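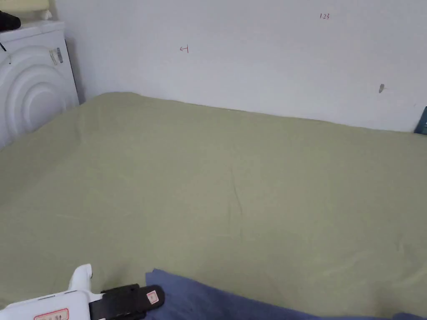

Skirby Fitted Sheet, Deep Pocket

Shop Bedding Towels Care Guides Delivery Contact

Jikness Linens > Bedding > Fitted Sheets > Skirby

Item number 1414. Sold singly. Pillowcases and flat sheets are listed separately.

The Skirby is a plain-weave cotton sheet with elastic on all four sides. It is cut for mattresses that sit against a wall or in a corner, where one long edge is hard to reach and a loose sheet tends to work free overnight. The elastic is sewn into a closed channel and can be replaced through a small opening at the foot seam.

Fabric

100 percent cotton, 200 thread count, percale weave. The yarn is combed before spinning and the cloth is singed on both faces, which reduces pilling. It is woven and dyed at the Agbenyega mill and cut and sewn in Grillville. Dyeing is done in the piece, so sheets from different dye lots may vary slightly in shade. If you need several to match, put them on one order and we will pull them from the same lot.

The finish is matte. No wrinkle-resistant resin is applied. Expect light creasing after line drying and heavier creasing if the sheet is left in the drum after the cycle ends.

Sizes

Twin, full, queen and king. The corner pocket is the same on all sizes and takes a mattress up to 40 cm deep, including any topper. On a thin mattress the extra cloth tucks under. Twin and full have one label at the foot. Queen and king have a label at the foot and a woven tab marked SIDE on one long edge — fit the tabbed edge first if the bed cannot be pulled out.

Colors

Sage, white, oat, slate. Sage is a muted green and reads closer to olive under warm bulbs. Cloth swatches are available on request, one per color.

Fitting

1. Find the foot label and lay the sheet out lengthwise.
2. Hook the two corners on the wall side. Lift the mattress corner, not the sheet.
3. Pull across and hook the near foot corner.
4. Hook the near head corner last and smooth toward the open side.

Do not pull on the elastic channel. Pull on the cloth above it.

Washing

Wash before first use. Warm wash, 40 °C maximum, with like colors. Close the fitted corners of any other bedding in the load or wash the sheet alone; small items collect in the pockets and come out soaked. Do not use chlorine bleach on dyed colors. Tumble dry low or hang by the long edge. Iron on the cotton setting while slightly damp, keeping the iron off the elastic.

Shrinkage after the first wash is up to four percent in length and three percent in width. The stated sizes allow for this. A new sheet will feel loose until it has been washed.

Price and returns

74 dollars for twin and full. Queen and king prices appear when the size is selected. Unwashed sheets may be returned in the original wrap. Seam and elastic faults are repaired free for two years — send the sheet clean, with the item number written on the packing slip.

Comments

dormouse_k
Fits my twin with a thick topper and stays put. The SIDE tab would be useful on the smaller sizes too. I marked mine with a laundry pen.

Penwiper
Oat is darker than I expected. Ask for the swatch. Quality is fine.

two_flights_up
Does the elastic opening mean you sell the elastic?

Jikness Linens
Yes, under Spare Parts. Order by sheet size. It comes cut to length with a bodkin.

hemlock77
Second one I've bought. First one shrank about as stated. Corners are still square.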